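Unit 2: Cleaning Small Keyed Devices
Workplace Upkeep, Section 36
Instructor: Ditte Gunnlaugsson

Scope. Calculators, remote controls and similar handheld items with raised keys. Touch screens are covered in Unit 3.

1. Preparation
Switch the device off. Remove the batteries if the cover opens without tools. Set the device on a flat, covered table. Fold the cloth twice so that a clean face is available when the first becomes soiled. Cloths that have been used on floors or sinks are not to be used on keys.

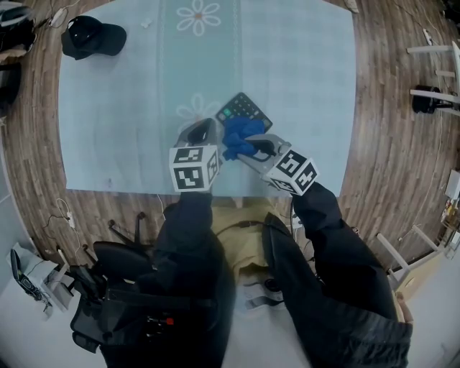 Fig. 1. Calculator and blue cloth on a checked tablecloth.

2. Wiping the keys
Work along the rows, then across them. Pressure should be light enough that the keys do not travel. Dust collects in the gaps between keys and along the lower edge of the housing, so the cloth is bunched to a point for these areas. Liquid cleaner, where needed, goes on the cloth and never on the device.

A microfiber cloth is preferred to cotton. Cotton sheds lint, and the lint lodges under the key edges.

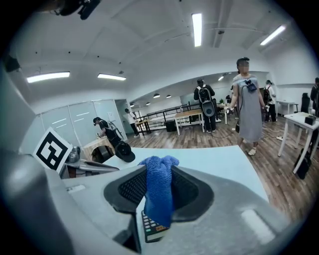

The same cloth may be used for the back of the housing once the keys are done. Turn to a fresh face before wiping the display. Displays scratch easily if grit is carried over from the keypad.

3. Cloth care
Wash at 40 degrees C without fabric softener. Air dry. Keep device cloths apart from general cleaning cloths.

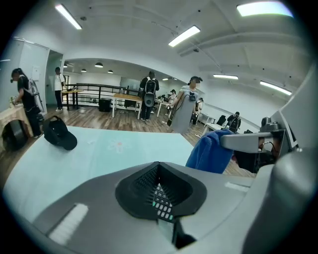

4. Assignment
Read the Clillano handout, pages 36 to 40. Write a one-page cleaning procedure for a desk calculator. Submit to Declan Dolan by October 19, 2019.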